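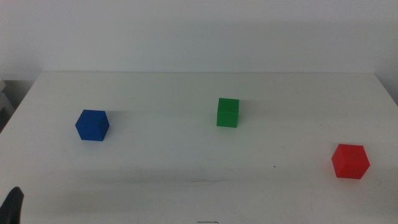
I have been meaning to write about sourdough for so long that the starter I was going to write about has died and been replaced, so let's call this a post about the second one. It lives in an old pickle jar at the back of the worktop, next to the kettle, where it gets a bit of warmth every time somebody wants a cup of tea (which in this house is often).

The first one I began in November, which any sensible person would have told me was a daft month for it. Our kitchen faces north and has a back door that lets the weather in underneath. I fed the poor thing every morning before work and every morning it looked exactly as it had the night before, a beige paste with a thin grey puddle on top. I moved it to the airing cupboard, where it woke up so thoroughly that it got out of the jar and into the pillowcases. After that I think we both lost heart. I went away for 10 days, forgot to put it in the fridge, and came home to something pink, and pink goes in the bin.

The new one was given to me as a spoonful in a jam jar by a neighbour at the end of the lane, who says it came from her sister, who had it from a bakery in Roussel Street before the place turned into a phone shop. I love all that. I have no idea how much of it is true, and I've read that whatever was living in the original gets pushed out fairly soon by whatever lives in your own flour, so it may be no more a bakery starter than I am. But it does smell different from my first one, more like apples and less like feet, and it doubles by lunchtime even when the heating is off.

My routine now, for those who have asked, is very lazy. I take it out of the fridge the evening before, throw most of it into a bowl for crumpets, and feed what's left with equal weights of flour and water. In the morning I mix the dough, give it a few folds whenever I pass, and shape it before tea. Then it goes into the fridge overnight and gets baked in the big lidded pot as soon as I'm down. From jar to loaf it comes to 36 hours, of which I'm properly doing something for perhaps half of one, and the rest is the dough minding its own business.

I should say a word about flour, because I got very silly over flour in the winter. I bought stoneground this and heritage that, and one bag that cost more than the chicken we had that Sunday. The loaf was lovely and tasted of hay, and my family asked very politely if we could go back to the other one. So now it's ordinary strong white from the shop with a couple of handfuls of wholemeal, and a bit of rye for the starter when I remember. 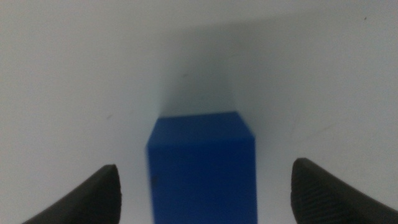

Issue 36

The crumpets really deserve their own post. I started making them only because I couldn't bear pouring starter down the sink, and also because it sets like cement in the U-bend, as I found out at some cost. A good pinch of salt, a smaller one of sugar, half a teaspoon of bicarb, and stand back, as it froths up like a school volcano. I use rings, well buttered, and a very low heat, and I don't turn them until the tops have gone dull. You get 6 from a good bowlful if you aren't greedy with the ladle. I am, so we get five.

What I still can't do is the ear, that lovely crisp flap that lifts up along the cut. Mine either seals itself shut or bursts out sideways like a badly packed suitcase. I've tried a bread knife, a craft blade and a pair of scissors, with the dough straight from the fridge and with the dough left out a while. Last week's had a tiny one on the left-hand side, no longer than my thumb, and I made everybody come and look at it before I would let them have any toast. If you've got the knack, please leave a comment and tell me which way you hold the blade, because I have watched people do it over and over and it always seems to be over in a second.

There's one in the oven as I type this and the kitchen smells wonderful. I'm supposed to leave it an hour before cutting. I've never yet managed more than twenty minutes, and the middle is always a little bit gummy, and we always eat it anyway with far too much butter.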